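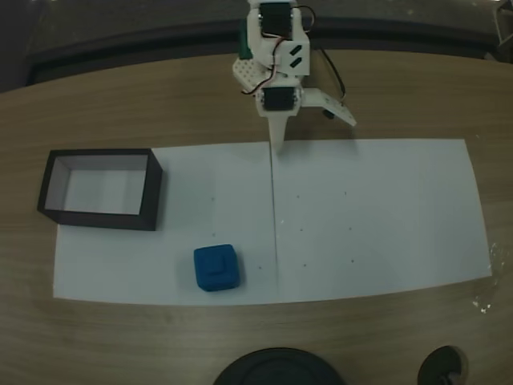 Figure 1. Box and blue cube on the work table.

Do small business awards bring in customers?
Student project report, Business and Enterprise module
Submitted 10/12/2025

1. Why I chose this

Local firms love a badge. Walk down any high street and you will see "finalist" stickers in half the windows, and I wanted to know if they do anything for the till. My starting point was the Rindex Small Trader Prize, which gives its winners a logo, a mention in its newsletter and a place on its website. Entry costs £20. The website says that winners "see real growth", but gives no figures.

2. What I did

I sent a short survey to 600 small firms in the area and got 283 replies. I then interviewed the owners of two past winners: Puvo, which makes dog coats, and Sarkar, a shop selling spices and cooking pots. I also spoke to the owner of Drirnska, a bike repair business that has entered twice and won nothing.

3. What I found

Most of the firms that replied had heard of the prize. Far fewer could name a winner, which is awkward for a scheme that sells itself on publicity.

Puvo had a busy week after the announcement in June, mainly on social media. Orders went up for almost 10 days and then dropped back. The owner still thinks it was worth it, though she had also started a summer sale that same week and could not say which of the two brought people in. Sarkar noticed no change in sales but did get a friendlier reply from the bank — make of that what you will. Drirnska's takings rose over the same period without any prize at all.

4. Problems with the evidence

Firms that win awards may be more likely to answer a survey on awards. Three interviews prove very little. I did not see anyone's accounts, so every sales claim here is the owner's own word.

5. My view

I would not tell a new business to avoid the prize, as the fee is small. I would tell it to ask Rindex for sales figures from past winners before paying. I asked twice and was sent the newsletter.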